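Home News Residents Facilities Contact
4 min read

Indoor Footwear in Shared Rooms: Arrangements for the Summer

June 5, 2020

Residents of Rolen House will recall that the change to indoor footwear was introduced in March, when the new floors on the ground level were completed. The Residents' Office has since received 26 written comments on the subject, most of them supportive and several with practical suggestions. The following arrangements take those comments into account and apply to the lounge, the reading room and the shared kitchen until further notice.

Outdoor shoes are to be removed at the entrance and placed on the racks to the left of the mail room. The racks were extended last month and now hold 217 pairs. Boots and other tall footwear should be placed on the bottom row. Items may not be left on the stairs or in front of the elevator, where they have caused difficulty for residents using walkers.

Slides and house slippers for general use are kept in the shared rooms. They may be worn by any resident or guest and should be returned to the room from which they were taken. A number of pairs have been carried up to private apartments in recent weeks, and the office asks that these be brought back. They may be left with the front desk at any hour, and no name will be taken.

Nigel Stockdale, Residential Services Manager, has asked that pairs be kept together. "A single slide is of no use to the next person who comes in," he writes. "Please take a moment to find the other one before leaving the room." Residents are also asked to set slides down under the tables or along the wall, clear of the walkways between the chairs.

Cleaning will be carried out every 7 days. Slides will be collected in the evening, washed in warm water with mild soap, and returned to the rooms by 10 the following morning. Residents who prefer to clean a pair before wearing it will find cloths and soap in the utility room. Please do not place slides in the dishwasher or on the radiators – two pairs were damaged by heat this spring and had to be thrown away.

Those who wish to use their own slippers are welcome to do so, provided that the soles are clean and have not been worn outdoors. The office recommends marking them on the inside with initials. Unmarked slippers found in the shared rooms will be treated as house pairs and washed with the rest.

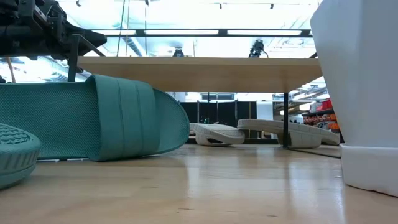 Teal and light grey slides on the floor by one of the light wood tables.

Questions have also been raised about sizes. Smaller and larger pairs will be added to the order now being prepared by Kristine Maglaya, who is responsible for household supplies. Residents with a particular need, including those who require a closed heel or an adjustable strap, should write to her through the front desk and give their usual shoe size. Requests received after the order has been placed will be held for the autumn.

Visitors should be told of the arrangements when they are invited. Delivery personnel and contractors are exempt and will be given shoe covers at the door. Children may go in socks in the lounge and reading room but should wear slides or slippers in the kitchen, where the tile can be slippery after mopping.

Comments on these arrangements may be placed in the box outside the Residents' Office. A revised notice will be posted beside the shoe racks and at the kitchen door.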